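かご編み談話室 > 素材と道具 > 四角いかごの縁がゆがむ件

投稿者:つるばみ
2021年10月30日(土)

柳で四角いかごを編み始めて2年目です。丸かごは人にあげられるくらいになったのですが、四角は縁巻きの段階で必ず長辺がふくらみます!上から見ると樽みたいな形。でも四角って棚に並べたとき本当に気持ちがいいので、どうしてもあきらめたくないんです。
目標にしているのはこういう長方形のかごです。

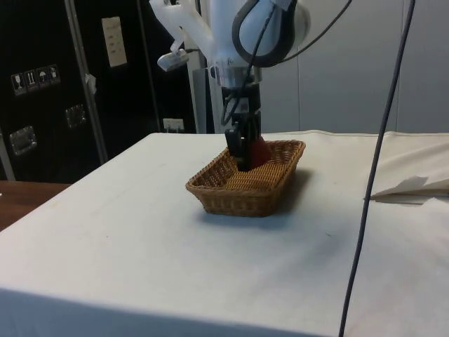
目標の形。中に赤いものが入っています

立て芯は長辺に14本、短辺に6本。みなさんは角をどう処理していますか?

投稿者:ねこやなぎ
四角仲間が増えてうれしい!
長辺がふくらむのは、たいてい編み芯の引きすぎです。角でぎゅっと引くと、その力が辺の真ん中を外へ押し出すんですよね。私は角の立て芯だけ一段太いものにして、そこを曲がるときは引かずに「置く」つもりで編んでいます。これだけで見違えますよ。

投稿者:Ebbe Brekke
ねこやなぎさんに半分賛成、半分反対です。角を太くするのは大賛成。ただ、引かないで編むと今度は角がすかすかになって、持ち手をつけたときに泣きます。僕は引きます。そのかわり内側に木枠を入れます。板を組んだだけのものですが、縁巻きが終わるまで入れっぱなしにすれば、ふくらむことも内に倒れることもありません。

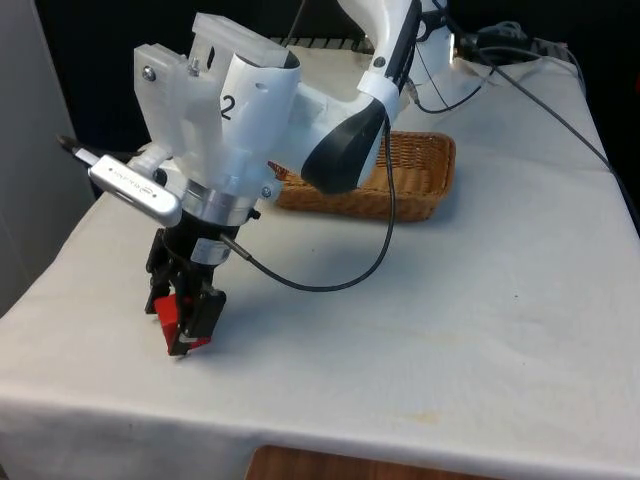

枠の寸法は仕上がりの内寸より少しだけ小さくしてください。ぴったりに作ると、乾いて締まったときに抜けなくなります。僕は一度、枠を壊して取り出しました(かごは無事でした!)。

投稿者:ねこやなぎ
木枠派が来た(笑)
否定はしませんが、枠に頼ると手が覚えないと思うんです。大きさを変えるたびに枠を作り直すのも大変だし。

投稿者:Ebbe Brekke
手が覚えるまで樽を量産するのもつらいですよ。同じ大きさを10個そろえたいときは枠が断然速いです。

投稿者:つるばみ
どちらもすごく参考になります!木枠は考えたこともありませんでした。
追加で質問させてください。材料はLevskaの皮むき柳で、一晩水につけています。つけすぎでしょうか。縁巻きのころには表面がぬるっとしてくるんです。

投稿者:Dwight Kowalchuk
横から失礼。皮むきなら一晩は長いです。ぬめりが出たら戻しすぎなので、水で流して少し風に当ててから使ってください。皮むきは短めにつけて、あとは濡れタオルで包んで寝かせるのがいちばん扱いやすい。皮つきだと話はまったく別で、何日もかかります。
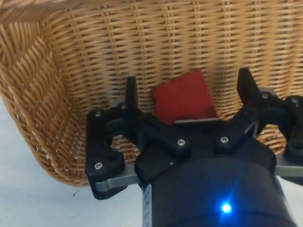 それと、柔らかすぎる芯で編むと乾いてから目がゆるみます。編んだ直後はきれいなのに、ひと月たつと隙間だらけ、という相談はほとんどこれです。
ゆがみについては、私は木枠も角の太さも使いますが、いちばん効くのは一段ごとに上から定規を当てることだと思っています。地味ですが楽しいですよ、まっすぐになっていくのが目に見えて。

投稿者:ねこやなぎ
定規!それは私もやります。やっと三人の意見が合いましたね。
つるばみさん、縁は何で巻いてますか?

投稿者:つるばみ
縁は本体と同じ太さの柳です。三本がけの巻き縁にしています。

投稿者:ねこやなぎ
だったら縁だけ一段細くしてみて!四角の角は曲がりがきついので、太いと跳ね返って、そのぶん辺が外に逃げるんです。折れそうで怖いときは、曲げる場所を先に指でよくもんでおくと素直に曲がります。
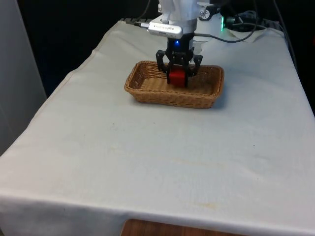

あと、縁を巻く順番は長辺の途中から始めるのがおすすめです。角から始めると終わりの始末も角に来てしまって、そこだけごつごつします。

投稿者:Ebbe Brekke
途中から始めるのは完全に同意。細い縁のほうは、重い物を入れるかごだとちょっと心配かな。薪とかじゃがいもとか。小物入れなら細いほうが見た目も軽くて好きです。

投稿者:つるばみ
入れるのは毛糸なので細くても大丈夫そうです!今、Oltikの細口を注文してしまいました。木枠は家にある端材で作ってみます。角は太め、縁は細め、つける時間は短く、あと定規。早く編みたくて落ち着きません。

投稿者:Dwight Kowalchuk
毛糸なら、内側の芯の切り口を斜めに、短く切りそろえておいてください。引っかかります。

投稿者:つるばみ
それ、丸かごでもうやりました……セーター一着分の毛糸が毛羽だらけです。今度はちゃんと切ります!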